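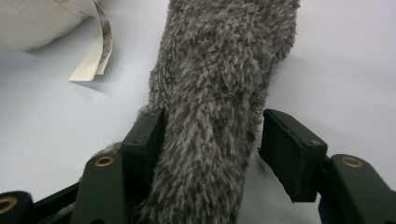

Chapter 3
Soft Things and Where They End

The planners we met in the last chapter were well behaved because we gave them boxes. A box has six faces, eight corners and no opinions. Most of what people own is less obliging, and a good deal of it has fur.

Fur is hard on perception software. A depth map of a plush toy has no clean edge, only a fringe where some pixels report toy, others report table and a few report something in between that exists nowhere in the room. Ask for the width of the toy and you will get an answer, to a tenth of a millimetre, and it will be wrong. The grasp planner believes it anyway. Planners are trusting.

Our running example is Brikska, the small grasping library used throughout this book. In its first release it took the outermost pixel as the surface. On the Moma set of 72 soft objects it opened the fingers too wide, closed them on fluff and reported success 30 times before anything had been held. The log files from that week make cheerful reading.

Section 3.1 separates the visible outline from the part that pushes back. Section 3.2 introduces the Brekke margin, a single number that does more work than it should. Section 3.3 deals with closing the fingers when the final width is unknown, and with deciding when to stop. Labels, tails and other loose ends are left to the exercises, where they have caused trouble before.

You will need the code from Chapter 2, including the bug on line 73 if you never got round to fixing it.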